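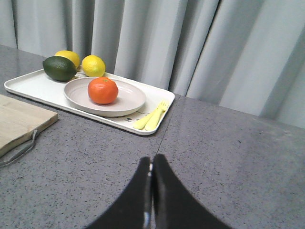

Grodden opens its online sellers' register to small shops and home businesses

May 12, 2018

We use cookies to remember your settings and to see which stories people read. By continuing to browse this site you agree to our use of cookies.

Small shops, market stallholders and people who sell from the kitchen table can now put their names down on Grodden's new register of online sellers, which opened to everyone this week after a quiet trial run through April. The register is free to join, it takes a single form, and the town's business office is hoping that by the time the winter trade picks up, anyone in the district who takes orders over the internet will be on it.

It has been a long time coming, and regular readers will remember that we first wrote about the idea when it was little more than a line in the town's business plan. The trouble back then was a simple one. The office had a fair picture of the shops with a front door on the main street, and it knew the market sellers by their stall permits, but it had next to no idea who was selling online, what they were selling or where the parcels were going. A woman might be sending hand-dyed wool to the other side of the country every week and not appear on a single list. When money came along for training, or when the parcel depot wanted to talk about pickup times, there was no way of letting her know.

The register is meant to put that right. It is run by the business office on software from Bisix, the firm that already looks after the town's permit bookings, so anyone who has booked a market stall in the past couple of years will find the pages familiar (and can use the same password, if they can still remember it). Sellers are asked for a trading name, a contact address, the kind of goods or services they offer, and where they sell them, whether that is through a website of their own, one of the big marketplaces or a social media page. There is a box for the languages in which you can deal with customers, which was added at the request of several sellers during the trial, and a longer box at the bottom where you can say whatever else you'd like the office to know.

There are no questions about profit. Sellers are asked to choose a band for their yearly online sales, and the lowest band begins at nothing at all, so those who are only just getting going needn't feel left out. The office says the bands will be used to put together a yearly summary of online trade in the district, with no business named in it, and the first of these is expected next autumn.

During the trial the form was tried out by 70 sellers, mostly from Grodden itself with a good handful from Tanasarn, and by all accounts they were generous with their opinions. The first version asked for a street address and showed it to the public, which went down very badly indeed with people who work from home and don't fancy strangers turning up at the gate. That has been changed. Home addresses are now kept off the public pages altogether, and only the town or village is displayed. The form was also shortened from four pages to 2, and it can now be saved halfway through, a mercy for anyone who has ever had a doorbell ring in the middle of that sort of thing.

Those who join will get a small badge to place on their own website or page, linking back to their entry so that shoppers can check they are dealing with a local trader. The office is careful to point out that the badge is no promise about the quality of the goods, and that it doesn't replace anybody's duties under consumer law. It simply says that the seller exists, has given the office their details and can be reached if something goes astray. For shoppers who have been stung by a page that vanished overnight, that may be comfort enough to go ahead with an order.

Alongside the register there will be a round of free evening workshops, which to our mind is the part most worth getting excited about. They'll be held upstairs at the Tanasarn library, starting in June, and the topics so far include setting up a first online shop, writing a returns policy that people can understand, working out postage before it eats the price of the item, and taking card payments safely. Each workshop has room for 18 people and places will be offered first to sellers on the register, with anything left over going to whoever asks. If you're keen on the payments evening in particular we'd suggest getting in early, as it was by far the most asked-for subject when the office went around the markets.

There is a bit of money on the table as well. Registered sellers in the lowest two sales bands can apply for a grant of up to $800 towards the cost of getting online or doing it better, and that can be spent on things like a website, product labels, a decent set of scales for parcels or help with translating a page. It can't be used for stock or for advertising. Applications will be looked at in the order they arrive, and sellers will need to send in receipts afterwards, so do keep them somewhere sensible.

Parcels themselves are the other half of the story. Drerkik, the courier company that took over the depot on the highway last year, has agreed to add an afternoon pickup on weekdays for registered sellers, who can drop their parcels at the depot counter or at the Tanasarn general store. Until now the only pickup has been first thing in the morning, and anyone with an order that came in over breakfast had to let it wait until the next day. The afternoon run will be tried for the rest of the year. Prices stay the same for the time being, although the company has said it would like to talk about a shared rate for small parcels once it can see how many are going through.

Not everyone is sold on the idea, it should be said. Some of the longer-standing shopkeepers have asked why online sellers should be offered grants when a shop on the main street pays rent and rates and sweeps its own bit of footpath every morning. It's a reasonable thing to ask. The office's answer is that the grants are open to those shops as well, so long as they sell online or would like to start, and that a good share of the sellers in the trial had a shop or a stall and were using the internet to get through the slower months. Whether that settles the matter over the counter at the bakery is another question, and we expect we'll be hearing plenty more about it in the letters.

Others have wondered whether the register will stay voluntary. For now it will. The rules adopted by the town say that joining is a matter of choice and that a seller can ask to be taken off at any time, with their details removed inside a month. Any change to that would have to go back to a public meeting.

To join, go to the business pages of the town website and choose "Online sellers", or pick up a paper form at the town office or at either library. Staff at the front counter are happy to sit down and go through it with you, and they've asked us to mention that you won't need to bring anything except a phone number and, if you have one, your business number. Sellers who took part in the trial don't have to fill in the form again, but they should log in and check that their details came across properly, as a few of the marketplace links went missing when the pages were moved over.

The workshop timetable will be posted at both libraries and on the town website as soon as the dates are firm.

Related items

Market stall permits: what's changing for the spring season
Drerkik depot to keep its counter open later on weekdays
Tanasarn library adds evening hours upstairs
Letters: should the main street have its own web page?
Returns and refunds, a plain guide for small sellers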